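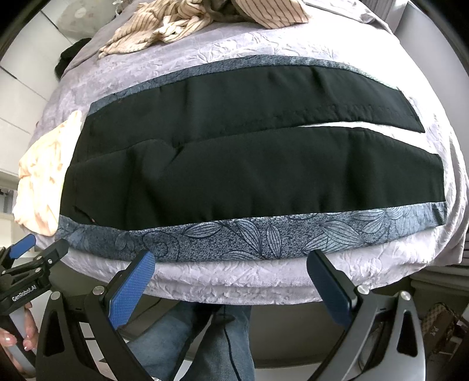 The representative of Becerra asked if dark clothes can be put together with the striped and the flowered ones, or if every bed must have one color only. It was answered that the sorting is by kind of garment and color does not matter, but black trousers and skirts should be looked at separately, by good light, as stains and thin places are hard to find on them.

Minutes of the meeting of the Nivard clothing exchange
Date: 14/04/2021
Present: the households of Nivard, Arnis, Becerra and Balau. The household of Arnis left before point 4.

1. Minutes of the January meeting
Accepted with one correction. Under point 3 it was written that shirts are folded in four. It should be "folded in three, sleeves behind".

2. Sorting of clothes on the beds (continued from the question of Becerra)
The meeting talked for a long time about laying out. Until now everybody brought the clothes in bags and emptied them on the bed, and then the same shirt was unfolded many times. It was agreed:
– Only one garment lies flat in the middle of the bed. The others wait at the sides.
– Trousers and skirts are laid sideways, full width, and smoothed by hand before any folding.
– Bags stay on the floor and do not go on the bedspread.
Balau would like to have a cloth under the garments, so that the bedspread does not leave fluff on the black fabric. Agreed, each household can use what it has.

3. Waistbands and labels
Several dark garments came back in January because the size was wrong on the list. The person who sorts should turn the waistband to the outside and search for the label before writing anything.

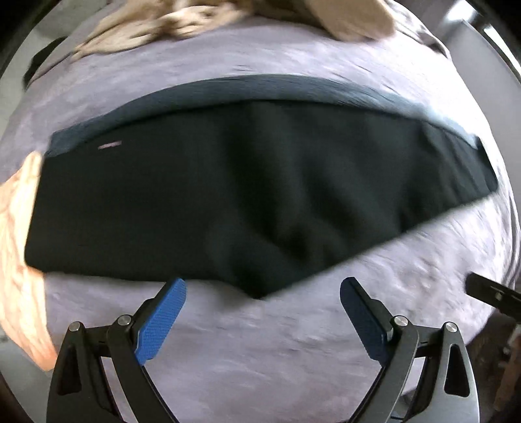

If the label can't be read, the waist is measured flat, from one side to the other, and the number is written with the word "measured" after it. Arnis proposed to sew a new label in such cases. The proposal did not pass – it is too much work for clothes that maybe stay only one season.
It was also asked what to do with linings that come loose. Small repairs are made by the household that gives the garment. If the repair is bigger, the garment goes to the rag bag, and this must be said to the owner before.

4. Limit for each household
The limit stays at 10 garments for each exchange. Coats count as two. Becerra wanted to count children's clothes as half, but there was no agreement, and the point is moved to the next meeting.

5. Storage
The wardrobe in Nivard is full on the hanging side. Winter shirts will be folded and go to Balau until autumn. Mothballs are not wanted by anyone, lavender bags are fine.

6. Other
The iron of Arnis is still in Becerra and should be returned.
Next exchange will be in Balau. The date will be sent by message.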